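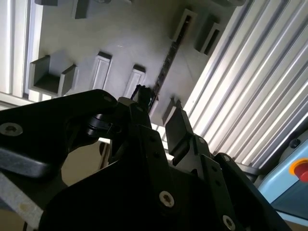 Bremura. Tasación y estudios de vivienda

Inicio
Quiénes somos
Servicios
Informes
Contacto

Quiénes somos

Bremura es una sociedad dedicada a la valoración de viviendas y al seguimiento de precios residenciales. Trabajamos para particulares que compran, venden o heredan, para administraciones locales que necesitan datos de su municipio y para empresas que gestionan carteras de pisos en alquiler. No vendemos inmuebles ni cobramos comisión por las operaciones en las que se utilizan nuestros informes.

La empresa nació como un despacho de tasación que atendía encargos de juzgados y notarías. Con el tiempo, los expedientes acumulados permitieron comparar calles y edificios con bastante detalle, y varios clientes empezaron a pedir esa información por separado. De ahí salió el área de estudios, que hoy ocupa a la mitad de la plantilla. En la oficina trabajamos 15 personas entre arquitectos, arquitectos técnicos, economistas y personal de administración.

Qué hacemos

Tasaciones individuales. Visitamos la vivienda, medimos, comprobamos la documentación registral y catastral y redactamos un informe firmado por técnico competente. Sirve para compraventas, herencias, divorcios, extinciones de condominio y reclamaciones ante la administración tributaria. Si el informe se va a utilizar para una hipoteca, conviene preguntar antes a la entidad qué requisitos pide, y nosotros indicamos si podemos cumplirlos o si hace falta acudir a otra sociedad.

Valoración de carteras. Revisamos conjuntos de viviendas en alquiler, vacías o en construcción. El cliente recibe una ficha por inmueble y un resumen general con los criterios empleados. Las fichas se pueden actualizar cada año sin repetir todas las visitas, salvo en los pisos que hayan tenido obras o cambio de uso.

Estudios municipales. Preparamos informes de precios de venta y de alquiler por barrios, con atención a la antigüedad del parque, la presencia de ascensor y la superficie media. Los ayuntamientos los utilizan en la redacción de planes de vivienda y en la revisión de ordenanzas.

Consultas breves. Quien solo necesita una orientación antes de poner su piso a la venta puede solicitar una estimación sin visita. No tiene validez ante terceros y así consta en el propio documento.

El índice Zuller

Zuller es el índice de precios que elabora nuestra área de estudios. Sigue el valor de las viviendas de segunda mano en nueve zonas y se construye con ventas repetidas, es decir, comparando el precio de una misma vivienda en dos operaciones distintas. Las viviendas reformadas por completo entre una venta y otra se excluyen, igual que las transmisiones entre familiares y las adjudicaciones judiciales.

El índice se publica cada trimestre. En los barrios con pocas operaciones agrupamos trimestres para que una sola venta no altere el resultado, y esos barrios aparecen señalados con un asterisco en las tablas. Cuando se incorporan escrituras que llegaron tarde, los datos anteriores se revisan y la versión corregida sustituye a la que estaba en la web. Las versiones antiguas se conservan y se envían a quien las pida.

En septiembre se publica además el informe anual, con un capítulo dedicado al alquiler y otro a la vivienda nueva. El informe anual se puede descargar sin registro. Las series completas en hoja de cálculo están reservadas a suscriptores y a centros de enseñanza, que las reciben sin coste.

Parkero

Las plazas de garaje y los trasteros se tasaban antes como un añadido a la vivienda, con un precio por barrio que apenas se revisaba. Parkero es la base de datos que creamos para tratarlos por separado. Recoge dimensiones de la plaza, anchura del acceso, tipo de rampa, planta y distancia al portal. En los edificios del centro la diferencia entre dos plazas del mismo garaje puede ser considerable, y el cliente tiene derecho a saber de dónde sale.

La consulta de Parkero está incluida en todas las tasaciones que llevan garaje vinculado. Los administradores de fincas pueden contratarla aparte.

Joo

Joo es el área de clientes. Desde ella se sube la documentación, se elige la hora de la visita, se consulta el estado del encargo y se descarga el informe. El acceso se envía por correo electrónico al aceptar el presupuesto. Quien prefiera no utilizarla puede traer los papeles a la oficina o enviarlos por correo postal; el plazo es el mismo.

Cómo trabajamos

El presupuesto se entrega por escrito y es cerrado. Incluye desplazamiento, nota simple y una copia en papel si se solicita. El plazo ordinario de entrega es de cinco días hábiles desde la visita, siempre que la documentación esté completa. Las fincas rústicas, los edificios enteros y los inmuebles con protección patrimonial llevan un plazo propio que se fija en el presupuesto.

Cada informe pasa por dos técnicos. El primero hace la visita y redacta; el segundo revisa los comparables, las superficies y los cálculos sin haber hablado con el cliente. Si no coinciden, se vuelve al expediente y queda anotada la razón del valor final.

No aceptamos encargos en los que se nos pida alcanzar un valor determinado. Tampoco valoramos inmuebles propiedad de empleados o de sus familiares directos.

El cliente que no esté conforme con un informe puede pedir una aclaración por escrito. Si aporta datos que no se tuvieron en cuenta, por ejemplo una reforma no declarada en la visita o una escritura de rectificación de superficie, se estudia de nuevo sin cargo.

Datos y confidencialidad

Los informes individuales son del cliente que los encarga y no se entregan a nadie más sin su autorización. Para los estudios y para Zuller se utilizan datos sin dirección exacta ni referencia del titular. Los planos y fotografías del interior de las viviendas se guardan en el expediente y no se usan con fines comerciales.

Oficina

Atendemos por la mañana, de 9 a 2, y por la tarde con cita. Las visitas a viviendas se pueden concertar también a partir de las 5 de la tarde para quienes trabajan en horario de mañana. La oficina está en planta baja y tiene acceso sin escalones.

Trabaja con nosotros

Incorporamos estudiantes en prácticas de arquitectura técnica y de economía mediante convenio con su centro. Las prácticas son remuneradas e incluyen salidas con los tasadores. Las solicitudes se envían desde la página de contacto, indicando titulación, curso y disponibilidad.

Aviso legal
Política de privacidad
Política de cookies
Canal de reclamaciones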